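Cleaning cloth for a ceramic vanity basin?

tapwater87
We put in a white vanity with a ceramic basin and a round chrome drain. Dull film keeps coming back, worst near the drain. What cloth do you all use?

gritless
Plain blue microfiber, bunched up, nothing fancy. Pack of 15 lasts me ages.

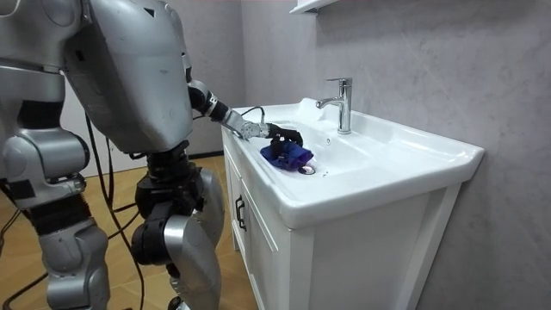
Sarnasell, March

Blue cloth on white ceramic, left of the drain. I do that side first – then the chrome last.

Rivo_578
Disagree on microfiber. It drags once soap builds up in it. Cotton rag and vinegar, leave it 4 minutes.

gritless
Vinegar near chrome? No thanks. Wash the cloth without softener and it won't drag.

tapwater87
Softener might be my problem then. Will try a fresh cloth tonight and leave the vinegar alone for now.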